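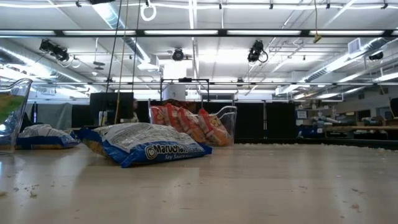
Motten in der Küche: was wir im Sommer über trockene Vorräte gelernt haben

1. Juli 2024

Liebe Leserinnen und Leser,

im letzten Rundbrief habe ich nur zwei Sätze über Lebensmittelmotten geschrieben, und danach kamen so viele Briefe wie noch nie zu einem Thema. Unser Rundbrief geht inzwischen an 1113 Adressen, und offenbar wohnt bei vielen von Ihnen ein kleiner grauer Mitbewohner. Deshalb schreibe ich dieses Mal ausführlicher. Wer bei uns im Laden Dumudeo einkauft, kennt einen Teil davon schon von der Theke.

Zuerst zum Tier selbst. Am häufigsten ist in unseren Küchen die Dörrobstmotte. Man erkennt sie an den Flügeln, die vorne hell und hinten kupferfarben sind. Der Falter frisst selbst nichts mehr, den Schaden machen die Larven. Sie leben im Mehl, in Nüssen, in Haferflocken, in Schokolade, in Gewürzen, in Tee und auch im Vogelfutter, das bei vielen Familien im Flur steht und dort vergessen wird. Ich hatte meine ersten Motten in einer Packung Paprikapulver. Ich komme aus einer Familie, in der man Paprika in großen Mengen aufbewahrt, und ich war damals ein bisschen beleidigt.

Wie kommen sie in die Wohnung? Meistens mit dem Einkauf, seltener durch das Fenster. Ich sage das als Händlerin nicht gern, aber es ist so. Im März hatten auch wir einen Befall, in einer Lieferung Walnüsse. Wir haben die ganze Lieferung weggeworfen, das Regal ausgeräumt und vier Wochen lang mit Fallen kontrolliert. Wer in dieser Zeit Walnüsse bei uns gekauft hat, bekam von uns einen Anruf oder einen Zettel in die Tüte. Einige Kunden haben sich darüber gewundert, böse war keiner.

Die Zeichen

Ein einzelner Falter am Abend an der Lampe kann ein Zufall sein. Feine Gespinste sind kein Zufall mehr. Schauen Sie in das Mehl: Wenn es klumpt und die Klumpen an dünnen Fäden hängen, ist die Packung verloren. Gespinste sitzen auch gern unter dem Deckel, in der Falte vom Papier und in den kleinen Löchern, in denen die Stifte für die Regalböden stecken. An diese Löcher denkt man nicht. Mein Kollege Wilson Tello reinigt sie mit einem Wattestäbchen, ich nehme einen alten Pinsel, und wir sind uns bis heute nicht einig, was besser geht.

Das Ausräumen

Nehmen Sie sich dafür einen halben Tag. Alles kommt aus dem Schrank, wirklich alles, auch die Dinge, die noch geschlossen sind. Die Larven können sich durch Papier und durch dünne Folie beißen, eine ungeöffnete Packung ist also keine Garantie. Was befallen ist, kommt in einen dichten Beutel und noch am selben Tag in die Tonne draußen.

Danach saugt man den Schrank aus, besonders die Ecken und Fugen, und wischt ihn mit warmem Wasser und etwas Essig. Den Staubsaugerbeutel bitte sofort wechseln. Man muss den Schrank gut trocknen lassen, bevor man wieder einräumt. Insektenspray hat zwischen Lebensmitteln nichts verloren, und Lavendel riecht schön, aber ich würde mich nicht auf ihn verlassen.

Bei Packungen, die gesund aussehen und von denen man sich nicht trennen will, hilft das Gefrierfach: eine Woche bei minus 18 Grad. Frau Bednárik, Rozália, die bei uns die Gewürze abfüllt, macht das zu Hause mit jedem Mehl, bevor es in den Schrank kommt. Mir ist das zu viel Arbeit, aber sie hat keine Motten und ich hatte welche.

Die Behälter

Am besten ist Glas mit Gummiring. Gut sind auch Dosen aus Metall, wenn der Deckel fest sitzt. Bei Kunststoff kommt es auf den Deckel an. Schraubgläser ohne Dichtung sind für junge Larven manchmal nicht dicht genug, denn diese sind am Anfang sehr klein und finden den Weg durch das Gewinde. Eine Klammer an der Tüte hält die Haferflocken frisch, gegen Motten hilft sie nicht.

Bei der Größe machen viele denselben Fehler wie ich früher. Man kauft sehr große Gläser, füllt neues Mehl auf altes Mehl, und ganz unten liegt dann etwas, was schon zwei Jahre alt ist. Heute nehme ich Gläser, in die 600 Gramm Reis passen, und fülle erst nach, wenn sie leer und gewaschen sind. Auf den Boden klebe ich einen Streifen mit dem Datum. Von der Firma Hájek haben wir jetzt solche Gläser im Regal – sie stehen links neben den Hülsenfrüchten.

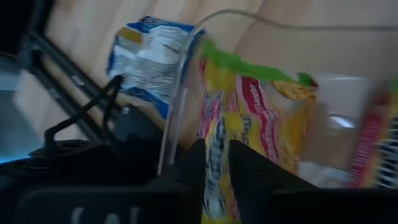 Muss ich auch Fertignudeln und Knabbersachen umfüllen?

Solange die Packung ungeöffnet und ohne Löcher ist, können Sie sie so lassen, am besten in einer Dose mit Deckel. Angebrochene Packungen sollte man bald aufessen oder in ein dichtes Glas geben, denn Krümel und offene Ecken ziehen die Tiere an.

Die Fallen

Die Klebefallen mit Lockstoff fangen nur die Männchen. Sie zeigen, ob noch etwas fliegt, aber sie lösen das Problem nicht allein. Hängen Sie eine Falle in den Vorratsraum und schließen Sie in dieser Zeit das Fenster oder benutzen Sie ein Fliegengitter. Nach sechs bis acht Wochen ist der Lockstoff schwach und man braucht eine neue.

Wer es gründlicher machen möchte, arbeitet mit Schlupfwespen. Sie sind winzig, sie stechen keine Menschen, und sie legen ihre Eier in die Eier der Motten. Man bekommt sie auf kleinen Karten, die man in den Schrank legt und nach der Anleitung mehrere Male wechselt. Wenn es keine Motteneier mehr gibt, sterben die Wespen. Meine Mutter hat am Telefon lange geschwiegen, als ich ihr davon erzählt habe.

Aus dem Laden

Die Gläser von Hájek gibt es in zwei Größen, die kleine ist im Moment ausverkauft und kommt wahrscheinlich in der nächsten Lieferung. Walnüsse haben wir wieder, von einem anderen Hof. Das Kichererbsenmehl von Pomness verkaufen wir ab jetzt auch lose, bitte bringen Sie dafür ein sauberes und trockenes Gefäß mit. Wenn Sie unsicher sind, ob eine Packung von uns befallen ist, bringen Sie sie bitte gut verschlossen in einem Beutel vorbei. Wir schauen zusammen hinein, aber vor der Tür.

Im nächsten Rundbrief schreibt Wilson über das Einlegen von Gurken ohne Zucker. Fragen dazu können Sie ihm schon jetzt an der Theke geben.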